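普兰德贝里学院302工作室更换台面后重新启用

打印　|　用电子邮件发送本页

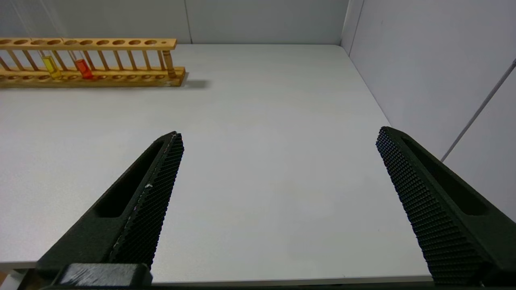 普兰德贝里学院（Prandberg）2019年12月5日宣布，位于主楼东翼的302工作室已完成台面更换和室内整修，即日起恢复接受各系及校内部门的使用申请。工作室原有的深色木纹桌全部撤出，改用浅色平面工作台，共计17张，由家具制造商基维里公司（Kivari）供货并负责安装。

学院后勤与空间管理处在通报中表示，此次整修列入本年度教学用房更新计划，施工历时近11周，其间原定在该室进行的课程和实操活动分别调整至主楼一层和北楼。调整期间给师生带来的不便，管理处表示歉意，并感谢各系在排课方面的配合。

302工作室长期用于装帧、纸品修复、模型制作、样品整理等需要较大台面的课程，也供校内部门临时分拣和装箱资料。据管理处介绍，原有桌子购置于不同年份，高度不一，拼合使用时桌与桌之间存在落差，大幅纸张和展板难以平放。部分桌面的封边已经脱开，教师在过去几个学年的设备报修单中多次提及这一情况。

管理处处长埃丝特·万亚马（Esther Wanyama）表示，更换工作台的意见最早由任课教师提出，管理处在春季学期走访了经常使用该室的班级，随后才确定具体方案。“教师们对样式没有太多要求，他们关心的是桌子能不能拼平，台面好不好擦，剪下来的碎料在上面看不看得清。”她说，“我们把这几条写进了采购要求，其他方面则尽量从简。”

采购要求经学院办公会审议后对外公布。管理处收到数家供应商的方案，并请其中三家各送一张样品桌，在北楼走廊尽头的小教室内试用两周。试用期间，纸品修复课、模型制作课的学生按平时的课程内容在样品桌上操作，课后填写意见表。基维里公司的样品在台面平整度和清洁便利两项上得到的评价较高，桌脚的调平方式也较为简单，最终获得采用。

关于台面颜色，试用阶段曾有不同意见。模型制作课的部分学生认为白色台面容易显脏，建议选用中灰色；纸品修复课的教师则坚持选用浅色，理由是薄纸和线头落在浅色光滑的表面上，借助侧光容易分辨边缘，而在灰色台面上，旧纸的颜色与底色过于接近。管理处综合两方面意见后选定白色，同时为模型制作课另行配备可卷收的垫板，上课时铺开，下课后收入墙边的柜内。

照明也随之作了调整。原有灯具集中在房间中部，靠墙的座位光线偏暗，学生伏案操作时手部阴影较重。整修后灯具改为沿桌列方向排布，管理处要求施工单位在交付前逐桌检查，台面上不应出现明显的亮斑。负责照明改造的是基奥科工程公司（Kioko），该公司此前曾承担学院图书馆阅览区的灯具更换工作。

墙面在此次整修中一并重新粉刷，地面未作更换，仅对磨损较重的门口区域进行了修补。靠窗一侧的水池保留原位，龙头更换为长柄式，便于手上沾有浆糊或颜料的学生开关。水池旁原来堆放纸板的木架已经移走，腾出的位置用于停放推车。

根据新的布置方案，302工作室设座位28个，每张工作台的使用方式由任课教师自行安排。平时桌子按行摆放，需要处理大幅材料时可以拼成长台。管理处提醒，移动工作台应由两人抬起，不要在地面上拖行；拼台后应检查四角是否着地，活动结束后恢复原状。桌脚的调平螺母由技术员统一调整，使用者请勿自行拧动。

拼台的次序已印成示意图，贴在门内侧的告示栏上。示意图由教务技术员绘制，标明了先移动哪一列、后移动哪一列，以及长台与门口之间需要保留的通道宽度。管理处表示，消防检查对通道有明确要求，任何拼法都不得占用通往后门的位置。

为便于各系预约，302工作室自恢复使用起改用校内空间登记系统普里蒂塔德（Prititard）受理申请，原先放在主楼值班室的纸质登记簿停止使用。已经在纸质登记簿上登记的本学期剩余时段继续有效，管理处工作人员已将这些时段逐条录入系统，申请人可自行登录核对。如发现时段遗漏或班级名称有误，请在一周内与管理处联系更正。

申请人在系统中应填写活动名称、负责教师、预计人数和所需台面布置，并注明是否使用液体、胶黏剂、刀具或加热工具。使用加热工具的申请须由技术员另行确认，确认之前不视为预约成功。连续使用超过两天的项目，应当说明中途是否需要将未完成的作品留在台面上过夜。

对于作品过夜的问题，各系在征求意见时反映较多。以往纸品修复课的压平工序需要较长时间，作品常常留在桌上，次日上课的班级只能绕开使用。新方案在房间北侧划出两张工作台作为暂放台，优先供需要静置的作品使用。暂放作品须附纸条，写明班级、姓名和取走日期，逾期未取的由技术员移入储藏柜，并通知所在系。

台面的清洁和养护要求也作了统一规定。管理处建议日常清洁使用拧干的软布，由里向外擦拭，最后处理台沿。胶渍应在未干时擦去；已经干结的胶渍请报技术员处理，不要用刀片刮除。含有研磨颗粒的清洁膏和钢丝球不得用于新台面。裁切作业必须垫切割垫，包括使用小型笔刀修边在内。加热工具应放在隔热托架上，不得直接接触台面。

“旧桌子上的刀痕很多，一道一道都是垫板没有铺到边的时候留下的。”万亚马说，“新桌子交到各班手里，我们希望大家从第一堂课就把垫板铺好。技术员每周会看一次台面，看到损伤就登记，登记的目的是尽早修补。”

她同时表示，管理处无意因为更换了新家具而限制正常的教学活动。“工作台是拿来干活的。颜料、浆糊、碎纸都会上桌，这很正常，下课前收拾干净就可以。”

管理处为此在下课流程中预留了整理时间。自恢复使用起，在302工作室进行的课程应在规定下课时间之前十分钟停止操作，由学生清理各自的台面，将碎料分别投入纸类和其他类回收桶，把工具放回编号的托盘。值日学生最后检查台沿和桌下，确认没有遗留针、刀片等尖锐物品后，由教师在系统内点选“已整理”。

工具托盘为本次整修新增，每张工作台对应一个，平时存放在墙边柜内，盘底贴有与桌号一致的编号。托盘内的基本配置包括直尺、骨刀、夹子和软刷，其余工具由各课程自行准备。教师可根据课程需要增减，但应在学期结束时恢复基本配置。工具如有缺损，请在系统内填报，不必另交纸质报修单。

撤出的旧桌目前存放在学院仓库。管理处对其逐一检查后，将结构完好的部分重新封边，拟转交学生社团活动室和后勤维修间使用；不宜继续使用的拆解后，木料留给模型制作课作为练习材料。需要旧桌的校内部门可以在11月已发出的征询函上补填需求，交回管理处汇总。征询函遗失的，可到主楼值班室领取。

模型制作课的任课教师在试用反馈中还提出，希望工作室增加可锁闭的个人储物格，供学生在学期中存放半成品。管理处答复称，现有墙面空间已用于安放工具柜，储物格暂时无法列入本次整修范围，将与走廊储物设施的更新一并考虑。在此之前，各班可继续使用地下层的公用储物间，钥匙在值班室领取，当日归还。

另有教师就座椅提出意见。此次整修未更换座椅，原有座椅的高度可以调节，与新工作台配合使用没有困难，但部分座椅脚垫磨损，移动时声音较大，也容易在地面留下痕迹。管理处已安排更换脚垫，工作将在学期结束后的空闲时段进行，不影响上课。需要站立操作的班级可将座椅推至后墙一侧，不要叠放在暂放台旁。

在校内部门使用方面，管理处对分拣和装箱工作作出单独说明。档案室、招生办公室和出版部门每学期都有集中整理资料的需要，以往多借用走廊或会议室，纸箱往来搬运，影响通行。今后上述部门可在无课时段申请302工作室，箱子应先放在推车上，不要直接放上台面拖动；带有金属包角或铁钉的箱体须垫纸板。完成装箱后，箱子应当日运走，不在工作室内过夜存放。

教学课程与部门使用发生时间冲突时，教学课程优先。部门申请已获确认而课程因故需要调入的，由教务办公室与管理处协商，另行安排场地，并提前通知申请部门。学生个人及社团的申请排在课程和部门之后，须有一名教师或技术员到场。

恢复使用后的首批课程为纸品修复课和装帧基础课，两门课程将从各自的临时教室迁回。管理处请任课教师在首次上课时用数分钟向学生说明台面使用规定和拼台方法，相关说明文字已存入系统的公告栏，可直接下载。尚未迁回的课程仍在原临时教室上课，具体迁回安排以教务办公室通知为准。

首次上课期间，一名技术员将在工作室内协助，解答有关调平、照明开关和垫板存放的问题。照明分为前、中、后三组，可分别开启，开关面板设在门旁。观看投影时建议关闭前组，裁切和缝缀时三组应全部打开。最后离开的班级负责关灯，并确认窗户已经锁好。

供货方面，基维里公司将在学期结束时派人对全部工作台进行一次回访检查，内容包括桌脚、连接件和台面封边。各班在此之前发现晃动、异响或封边翘起等情况，请停止使用该张工作台，在台面上放置黄色提示牌，并在系统内填报。提示牌存放在工具柜最下层。

主楼东翼其他教室的更新尚未列出时间表。管理处表示，将在302工作室使用满一个学期后收集各系意见，再决定后续房间是否沿用同样的工作台和灯具布置。意见表将通过系统发送给提交过申请的教师，各部门联络人也可以书面形式提交。

有关预约、旧桌转交及台面养护的咨询，请在工作时间联系学院后勤与空间管理处，或前往主楼值班室留言。

打印　|　用电子邮件发送本页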